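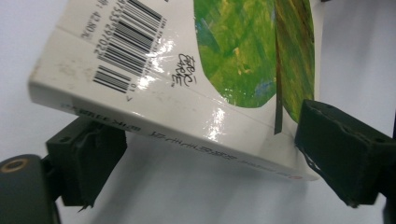

Back cover, with the signature

Signed or printed? (and other picture book questions)

ullport_attic
Clearing out the kids' shelves before the move. I've got 64 picture books in the keep pile and a spouse who believes the correct number is 14. One paperback has Eric Carle's name scrawled on the back in black. My brother-in-law Azlan, who once sold a lamp online and has been an antiques expert ever since, says I'm sitting on a signed copy. Am I?

kravets_k
No. It's printed right on the cover, same as the barcode. Sorry about your yacht.

ullport_attic
I'd already picked out the yacht.

Zlata L.
Quick test for any book, signed or not: tilt it under a lamp and look at the ink with a magnifier. A pen usually sits differently from everything else on the page. Printed ink looks like its neighbors. Also, people who sign books tend to sign the title page. In eleven years of school fairs I never once saw an author flip the thing over and sign next to the price.

tstasiv
I have a cookbook signed on the back. Author was in a hurry and I handed it to her upside down.

Zlata L.
Okay, one.

jirier_reader
The better question is why you're keeping 64. My rule was three per kid. They pick, you don't get a vote, the rest goes to the library sale. Mine are grown now and neither has asked about a single missing book.

kravets_k
Three is brutal. My daughter is 26 and still brings up a book about a duck that I gave away in January of whatever year it was. I have apologized. I have bought a replacement. It was the wrong duck.

jirier_reader
Sounds like you gave her something to talk about.

Uyên G.
Disagree with the rule of three. Kids pick whatever they're into that week, so you end up saving a sticker book and two things about trucks. I kept the ones I could recite in my sleep, good or bad. Some of them are terrible! I would still fight anyone who tried to take them.

tstasiv
Paperbacks don't last anyway. Ours all split at the spine by the second kid. If you're storing them, flat in a plastic bin, inside the house. An attic cooks the glue.

ullport_attic
My user name feels like a personal attack now.

tstasiv
It was meant as one, a little.

Kyrylo_S
Before anybody pays for shelves, I bought the Vovelus wall rack, the kind where the covers face out. Looks lovely. Holds very little. I own a lot of wall and very little rack. Went back to a plain bookcase and a basket on the floor, and the kids only ever used the basket.

Uyên G.
The basket always wins.

jirier_reader
For resale, don't expect much. I listed a box of used picture books last year and it got 1,157 views and one offer. The offer was for the box.

kravets_k
Did you take it?

jirier_reader
It was a good box. I said no.

ullport_attic
Update: we're down to 40, which my spouse is calling a first draft. The Carle stays. Azlan has been told about the signature and would like a second opinion from someone who isn't on the internet.

Zlata L.
Tell him to bring the lamp.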